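The Junk Drawer Project: come and be in it

Posted Jul 26, 2018 by Kulsoom Gondal

Do you have a drawer you can only open halfway? One with dead batteries, a takeout menu from a place that closed, three birthday candles and a key that fits no lock you own? Then please keep reading, I've been looking for you!

I'm Kulsoom. I write a column on home life for the Evisholm weekly paper, and I've spent the last year and a bit working on a book about junk drawers and what ends up in them. It started as one column. I wrote 600 words about my own kitchen drawer (the one left of the stove, full of rubber bands off broccoli) and the paper got 152 letters and emails. That's more than we got about the bridge closing. People sent lists. One woman mailed in an actual drawer pull, taped to an index card, with no note and no return address, and I still have it on my desk.

So now it's a book, and I need people who'll let me look properly, over time, while their drawers fill up or get cleaned out or stay exactly how they are.

What it's about

I'm interested in the drawer (or box, or bowl, or shelf by the back door) where small stuff lands when it doesn't have a place. I want to know who puts things in and who takes them out. Who in the house is allowed to throw things away? Is there a second drawer for the things that didn't fit in the first? My guess is that a lot of families have rules about this that were never said out loud, and I'd love to find out how close I am.

I'm not a professional organizer and this isn't a makeover. I won't bring bins. If you want to sort your drawer out during the project, go right ahead and tell me about it, but please don't tidy before we start! A couple of people in my trial run did that and then felt bad, and we spent our whole first call with me trying to get them to remember what they'd thrown out. (A bag of twist ties, mostly. And a harmonica.)

What you'd do

The whole thing runs for seven weeks, starting in September. You'd do four things:

Empty the drawer once, at the start, onto a table or a clean bit of floor. Take a picture or two with whatever phone you have. Write down what's there in your own words. "Screws, a bunch" is fine. Then put it all back the way you normally would.

Keep a little log. I'll mail you a notebook that fits in the drawer. When something goes in or comes out, jot it down with the day and who did it. You'll forget sometimes, everyone does, just pick up where you left off.

Talk to me on the phone every other week or so. These calls run from fifteen minutes to half an hour depending on how much we both get going. I'm flexible on evenings and I'm fine with kids yelling in the background.

Pick one object at the end and tell me its story. It can be a boring story. My favorite from the trial was a man who talked for twenty minutes about an Allen wrench and which pieces of furniture it had put together, through two apartments and a divorce.

If you live in or near Evisholm there's also an optional get-together at the end, with cake. Bring the object if you like.

Who I'm looking for

Pretty much anyone over 18 with a drawer. I do want a mix, though, so I'm especially keen to hear from people who live alone, people in shared houses, grandparents, anyone who moved within the last year, and anyone who rents a tiny place where the junk drawer is also the silverware drawer. Workplaces count too. Repair shops, dentists' offices, classrooms, labs, church kitchens - wherever there's a work surface there's usually a drawer close by with tape in it.

You don't have to be a good writer. You don't have to be funny. You do need to be okay with the other people in your home knowing about it, and I'll ask each adult to sign a short form before we begin. Kids can join in with a parent's say-so, and from what I've seen they make the best loggers by a mile.

I read English and can manage in Italian, slowly. My friend Nives Caruso has offered to help with the Italian calls, so if your mother or your uncle would be great for this but would sooner not do it in English, please send them my way.
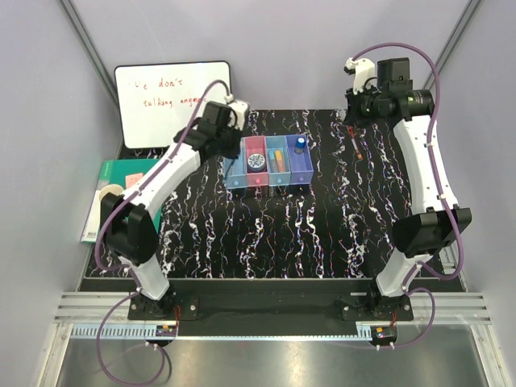 What you get

Everyone who makes it to the end gets $100, paid by check or gift card, your choice. You also get a copy of the book when it's out, and your name in the thank-you pages if you want it there. If you drop out partway, that's okay, just tell me, and I'll pay you for the weeks you did. Postage is on me both ways.

The money comes from a small grant and from Brumon, the press that's publishing the book. They don't see your logs or your pictures. Lino Sala, my editor there, reads chapters once I've written them, and by that point names are changed.

Privacy, since a few people asked

Drawers have private stuff in them. I know! Mine had an old bank card and a letter I'd rather not discuss. Before you take pictures, pull out anything you'd like to keep to yourself: medicine, bills, anything with an account number. You don't need to tell me you did it. On your list you can write "private thing" and I won't ask.

I use first names only in my notes, and in the book I'll change those as well unless you tell me you want your real one in. No photo of yours gets printed without a separate yes from you in writing. You can also read the part I've written about your household before it goes to Lino, and if something in there stings, we'll talk about it and I'll fix it or take it out.

Some questions I keep getting

What if I have more than one junk drawer? Pick the one you open most. If you truly can't choose, tell me about all of them in your email and I'll choose, and I'll probably choose the worst one.

What if we go away for a week? Go! Write "away" in the log. I kind of like knowing what comes home in people's pockets and lands in the drawer that first night back.

Does the garage count? If it's a drawer or a coffee can, yes. A whole garage, no, that's a different book and Gianni Amato down the street from me should be the one to write it.

Can I do this with my sister who lives in another state? Yes, and I'd be so happy. I'd sign you up as two homes, with two notebooks and two payments.

How to sign up

Send me an email with "Drawer" in the subject line, care of the paper's front desk, or drop a note through the door of our office on Gunel Street. Tell me:

Your first name and the town you live in
Who else uses the drawer
Where it is
The first three things you can think of that are in it, without looking
A phone number, and what time of day you like to be called

Please don't spend ages on it. A few lines is plenty, and spelling doesn't matter one bit.

I'll write back to everybody, even if the answer is that I already have enough people with your kind of setup (retired couples with a kitchen drawer, you're all lovely and there are a lot of you). Loukia Sotiropoulos is helping me with the mailings, so the reply might come from her. She'll also be the one sending out the notebooks at the end of August, so double-check your street address if we ask for it.

The writing part goes on through the winter and I hand in the full draft in March. I may call you once more before then if I can't read my own notes.

Okay, go open your drawer. Jiggle the spatula if it sticks.

Kulsoom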